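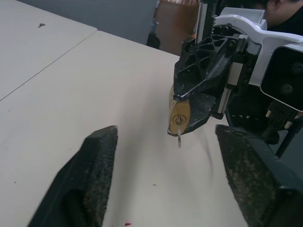 The tabletop, with the seam between the two panels. Red fleck near the bottom.

Two cream tables pushed together: how do I deal with the seam and the marks?

Posted by gavport_bench on a Saturday
6 comments | 2 shares

I have two pale tables pushed end to end to make one work surface. The back one is against the wall. The join is thin and straight, but small parts catch in it when I slide them across, and dust collects there. The tops also have faint gray smudges and a few dots that don't come off with a dry cloth. One small dark spot is on the back table and there is a tiny red fleck on the front table.

I don't know what the tops are made of. They came with the room and there is no label underneath. I have tried dish soap once, on the gray smudges only, and they got lighter but did not go away. I have a sheet of 400 grit paper and a sheet of 2000 grit paper in the drawer and was wondering if either is a good idea. I would also like to stop the tables from drifting apart. By the end of a week there is usually a gap I can see the floor through.

Stornar_Dave_not

Don't sand it. If the top is a coated board, 400 will go through the finish or leave a dull patch that picks up dirt faster than before. Even 2000 will change the shine, and on a pale top you will see it every time the light comes from the side.

For the gray smudges, try a melamine sponge, damp, with almost no pressure. Test it under the front edge first. Wipe with clean water afterward and dry it. The red fleck could be ink or paint or something stuck on. Try a plastic scraper held flat, then a cotton swab with rubbing alcohol. If the dark spot doesn't move with alcohol it may be a chip, and cleaning won't help a chip.

For the drifting, put a flat steel mending plate across the join underneath, one near each side. Check the thickness of the top before you buy screws. I have seen a screw come up through the top — it is not repairable in any way you'd like.

clerkham2

Just put a mat over it.

keane_workshop

Agree with the first reply about sanding. I would add that the plates only work if both tops are at the same height. Lay a straightedge across the seam and adjust the feet until it doesn't rock. If your tables have no adjustable feet, thin plastic shims under the legs are fine.

If you can't drill because the tables belong to someone else, use two clamps on the rails underneath, if there are rails. Ours have been clamped since April and have moved once, when somebody leaned on the corner.

I would leave the seam open. Tape over it looks neat for a while, then the edges lift and collect lint. A soft brush along the join gets most of the dust out.

With a long setup, I keep the small parts on the front table only, so nothing has to cross the join.

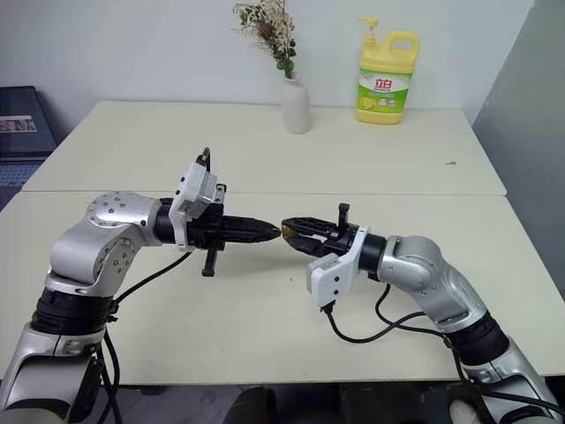 Reply from gavport_bench

Thanks. The alcohol took the red fleck off. The dark spot is still there, so I am calling it a chip. I'll look for rails before I buy any plates.

Last updated in April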